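Let the Simulator Club Pick Up Spoons

I help out with the after-school robotics club at Flakgate, and I have a strong opinion about it that I've been trying out on anybody who stands still long enough. The best project we ever gave our students was picking up a spoon. In simulation! No trophies, no arena, no music playing while two machines shove each other out of a ring. One spoon, one gripper, and a room full of teenagers (later a call full of teenagers) arguing about where exactly you grab the thing.

I should say where I'm coming from. I did competition robotics in high school and loved every loud minute of it. But I've also watched what happens in a build season. Two kids drive, two kids have the tools in their hands, and a lot of others end up making posters and sorting bolts. They're on the team, they get the T-shirt, and in June they still couldn't tell you how the arm knows where to go.

The spoon project, which the students named Domari for reasons they have refused to share with me, works differently. Each student gets a copy of the same virtual world. They write a program that looks at the view from above, decides where the spoon is and which way it points, turns the gripper to match, brings it in and closes it. Then they run it again with the spoon somewhere else. The club fee is 80 dollars for the year and this part of it uses none of that money, apart from snacks.

What a single spoon brings up

You'd think it would be over in an afternoon. It took us most of a semester, and the students were the ones who kept stretching it out.

Start with the handle. Nhi Lâm's first program found the middle of the spoon's outline and aimed straight for it, a perfectly sensible idea until you remember that a spoon has a big heavy end. Her gripper kept going for the neck. She moved the target down the handle, and then the spoon tipped toward the bowl when it was lifted. So now we were talking about center of mass, and I hadn't planned a lesson on center of mass. I hadn't planned a lesson on anything!

Then there's the countertop. We started with a plain white one, and every program worked beautifully. Siyabonga Mabaso, who has a mean streak I admire, swapped in dark marble with pale veins running all over it. Half the club's programs promptly decided that a vein was a spoon handle. People were outraged. They were also, within the hour, learning more about edges and thresholds and contrast than I'd managed to get across in weeks of slides.

And there's the matter of lining up. A gripper with its fingers open on either side of a handle has given its programmer most of what they need, and you can feel the whole group relax when it gets there. Getting there is the work. If the angle is off by a little, one finger lands first and pushes the spoon away, and you get to watch your code chase silverware across a counter. 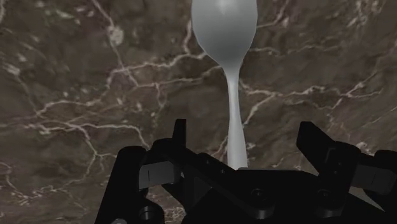 But is it real robotics?

I hear this one a lot, mostly from people I respect. Dymphna Corrigan, who ran the club before me, thinks students need to strip a screw and burn a finger on a soldering iron before they've earned an opinion about robots. Contact in a simulator is a guess, she says, and friction is a number somebody typed in. She's right on both counts. A spoon on a real counter will slide in ways our software has never considered.

I still think she has the order wrong. A student who has already failed at a task 50 times in simulation walks up to a real arm with questions. Sibusiso Nel's first question, when we visited the lab at Coetzee and he saw a real gripper, was how hard it squeezed and whether you could change that. A year earlier he would have asked how much it cost. He knew what he was looking at, and he knew which part of his own program he didn't trust.

Failing cheaply matters more than I understood at first. With hardware, each crash costs a part or an afternoon, so the careful kids stop trying things and the confident kids take over. In the simulator, you press reset. Our quietest member that year logged 2,468 attempts, more than anyone else in the club by a long way, and I only know because she put the number on her final slide in very large type. I don't think she would have tried the physical arm twice with other people waiting behind her.

The ordinary object helps too. Everybody has held a spoon. No student needs a rulebook to know what a good pickup would look like, and they all have a lifetime of evidence sitting in a kitchen drawer. One of the best meetings we had was spent with our laptops closed, lifting cutlery with two fingers and trying to say out loud what our hands were doing. (Try it. You change your mind halfway through – at least I did.)

I'm not asking schools to drop the competitions. Flistau, our neighbor and friendly rival, sends a terrific team every year and I cheer for them when we're not up against them. I'd just like the clubs that can't afford a team, or that have more students than seats at the workbench, to know that there's a serious project waiting for them on the computers they already own. Ntombi Oosthuizen has put our worksheets in the club's shared folder, and any teacher who writes to us can have them, mistakes and all.

We're doing forks next. Siyabonga has already asked if he can choose the countertop.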